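作業ノート 5月 返品再生ライン ベルト・小物セル

前回の続き。Lokexの衣料返品ラインのうち、ジーンズにベルトが付いたまま戻ってくる分の処理について。担当は引き続き自分とKerstin Brandes。手作業の側は第2班。

朝の状態。セルは夜勤明けで停止中、エアは抜いてあった。立ち上げ後に原点復帰、把持力の確認、カメラの露出確認。露出は昨日の値のまま。搬送側の管理ソフト(Flustero)に古いロット番号が残っていたので手で消した。毎回消すのは面倒なので、終業時の手順に一行足すこと。

今週の処理対象は551点。このうちベルト付きとして登録されているのは18点しかないが、登録が当てにならない。返品票に「付属品なし」とあってもベルトが通ったまま届くものがあるし、逆もある。第2班は箱を開けて手で触った時点で判断している。セルにはその工程がなく、票の記載をそのまま信じて動作を選ぶ。ここが今のところ一番の食い違い。

把持の条件出し。革の平ベルトは以前の設定で問題ない。編みのゴムベルトは別扱いにする。理由は三点。

伸びる。引き始めの変位に対して荷重がなかなか立ち上がらず、引っかかり検知のしきい値に届く前に予定のストロークが終わってしまう。制御側は「抜けた」と判断し、ベルトはまだ残っている、という組み合わせが起きる。

表面が毛羽立つ。パッドで滑らせると繊維が引き出される。再販に回す品なので、これは傷と同じ扱いになる。把持後の滑りは許容しない方針にした。

厚みが一定しない。編みの部分と、先端の革で包んだ部分とで厚みが違う。先端をつかむと指の開度は安定するが、革に跡が付くおそれがある。編みの部分をつかむ。先端からの距離は固定せず、革の縁を画像で見つけてそこから下げる。

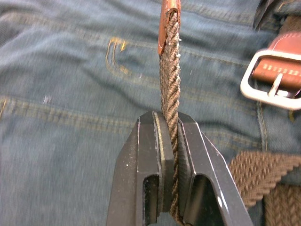
引く速度は現行の半分に落とし、途中で一度止めて荷重を読み直す。荷重が残っていれば引っかかりとみなして開放、人を呼ぶ。再試行は2回まで。Kerstinは1回でよいという意見。つかみ直すたびに繊維が傷むというのがその根拠で、筋は通っている。ただし1回にすると呼び出しが増え、第2班の手が止まる。今週は2回のまま走らせ、呼び出しの記録を取ってから決める。

バックルの扱い。金属の反射で輪郭が途切れ、バックルの向きを取り違えることがある。照明の角度を変えると今度はデニムのステッチが強く出て、縁の検出がそちらに引っ張られる。黄色系の糸は革の縁と明度が近く、閾値だけでは分けにくい。色相を併用する案を試す。処理時間は増えるが、タクトには余裕がある。

ピンが穴に入ったままのバックルを外す動作は、当面セルではやらない。試作の治具はあるものの、革の穴を広げる危険がある。この工程は手作業に残す。

人の側の変化について。班との打ち合わせで出た話を忘れないうちに書いておく。

以前は一人が一点を最初から最後まで見ていた。箱を開け、付属品を外し、汚れを見て、等級を付け、畳む。セルを入れてからは、外す作業と見る作業が分かれた。外す作業の間に、手の感触で生地のへたりや縫い目の緩みを拾っていた人が多く、その情報が等級付けに使われていた。分かれたあとは、等級付けの担当が改めて触り直している。作業票の上では短縮になっているのに、体感では短くなっていないという指摘。もっともだと思う。作業票には触り直しの欄がない。欄を作る。

呼び出しの鳴り方にも苦情があった。等級付けの最中に呼ばれると、どこまで見たか分からなくなる。緊急でない呼び出しは音を出さず、表示灯だけにする。区切りのよいところで来てもらえばよい。セル側は待てる。待ち時間が稼働率の数字を下げるので、上には先に説明しておく必要がある。稼働率だけを見てセルの都合に人を合わせると、前の拠点(Skirnau)と同じことになる。あちらでは呼び出しに応じるための要員を一人置き、その人は一日じゅうセルの前に立っていた。要員を減らす目的で入れた設備に要員が付いた格好で、半年で配置を見直している。

指と手首の負担は軽くなったとの声が複数。硬い革ベルトを続けて抜く作業が減ったため。これは導入の当初の目的なので記録しておく。一方、バックル外しが手作業に集中した結果、親指の付け根が痛むという人が一人出た。ローテーションの間隔を短くする方向で班と相談中。治具を手作業用に転用できないか、Agbenyegaの工具担当に図面を送った。返事待ち。

教示の引き継ぎ。現状、把持位置の修正ができるのは自分とKerstinだけ。二人とも不在だとセルは止めておくしかない。第2班から修正をやってみたいという希望が出ている。編みベルトの向きや癖は班の方がよく知っており、どこを持てば伸びにくいかもすぐに答えが返ってくる。画面の用語が制御屋の言葉のままなのが障害で、「オフセット」「アプローチ」では通じない。画面の表記を直してから、速度と力の上限を固定した状態で、位置だけ触れる権限を作る。変更は履歴に残し、誰でも前の値に戻せるようにする。

パッドの件。指の内側のパッドに繊維が付着する。編みベルトを続けて処理したあとは画像の縁も甘くなるので、レンズと合わせて拭く。清掃の間隔は点数で管理する。今の部品は交換後の累計で1818サイクル。摩耗の兆候は目視ではなし。次の点検で厚みを測る。

未解決
・返品票と現物の不一致。セルの手前で判定するか、開梱の担当に入力してもらうか。後者は人の仕事が一つ増えるので、増える分をどこで減らすか先に決める。
・荷重の読み直しに必要な停止時間。短すぎるとゴムの戻りを拾う。
・色相併用時の誤検出。茶系のステッチの品がまだ手元になく、評価できていない。
・ベルトループが糸切れしている品の扱い。引くと悪化する。今は等級付けで初めて見つかる。

明日の作業
・編みベルト用の設定を別名で保存。平ベルトの設定には上書きしない。
・呼び出し音の変更。Kerstinが担当。
・作業票に触り直しの欄を追加し、班の確認をもらう。
・終業手順にロット番号の消去を追記。

終業時の状態:サーボ断、指は開、エア抜き済み。予備パッドは棚の下段へ移した。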